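Review: Zeteo two-arm teaching kit, after one term in our club

Our student robotics club bought the Zeteo teaching package in June. The arms we had already. The package is the software, the task book and a box of small objects for the exercises, and we paid 349 for it from the club budget. I write this review because before buying I could find only the text of the seller, Kyriakidis, and it did not answer my questions.

The software installed on the old lab computer without trouble. It found both arms at the second try. The first time I had typed the wrong address, so this was my mistake. The screen for recording positions is clear, and a new member can save a first motion in one evening. What I miss is a good undo button. If you delete a position, it is gone, and two students lost their work in this way.

The task book has 65 exercises. The first ones are easy, maybe too easy for anybody who has used an arm before. Then the book jumps to tasks for two arms, and there our group became slow. The drawer exercise is the one we repeat most. One arm has to hold the drawer by its lip while the other works with the small objects, and the students must decide who moves first and who waits. We spent three meetings on the waiting part.

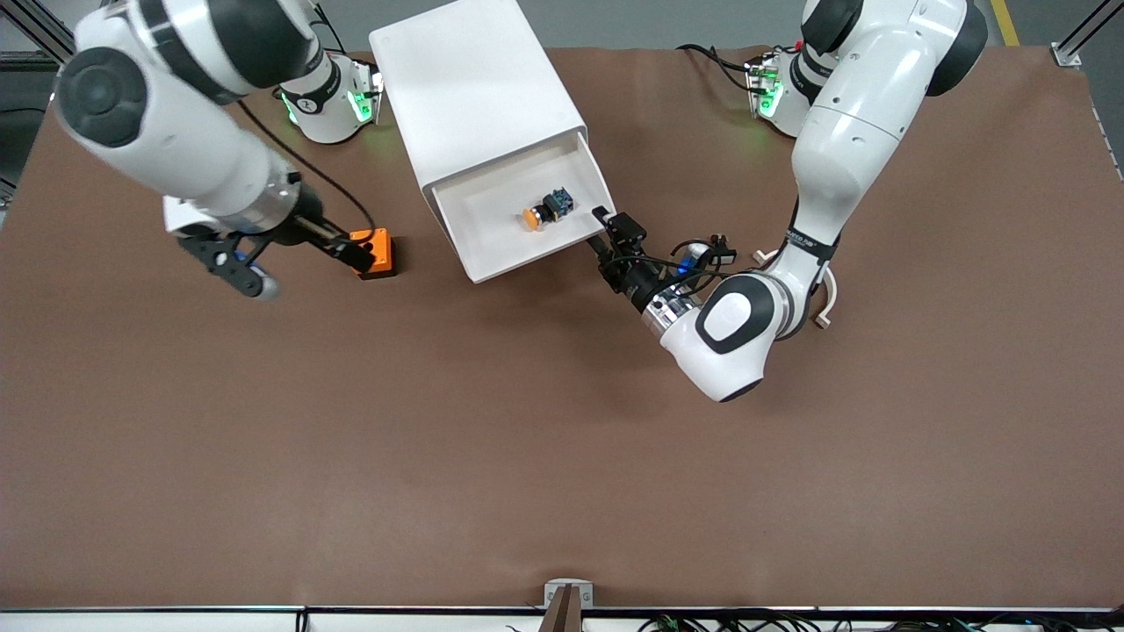
Tín Mạch does not agree with me about the order of the exercises. In his opinion the book should begin with two arms from the first day, and the students who learn with one arm only must forget many habits later. He also finds the book's chapter on timing too short, and there I agree with him completely.

The English in the book is simple, and I was thankful for this. Some page numbers in the index are wrong. Exercise 14 sends you to a table that does not exist; I wrote to Kyriakidis and received the missing table after four days, as a scan.

We compared the package with Triltness, which another club in our city uses. Triltness costs 527 and has a better simulator, so the students can prepare at home. Its exercises are mostly for one arm, though. If your club has only one, I would look at Triltness first.

For the competition we still need our own code. Zeteo can export the recorded motions, but the comments are lost in the export, and we write them again by hand.

I give four points of five. One point is missing for the undo button and the index. We will use the package again next term, starting from the middle of the book.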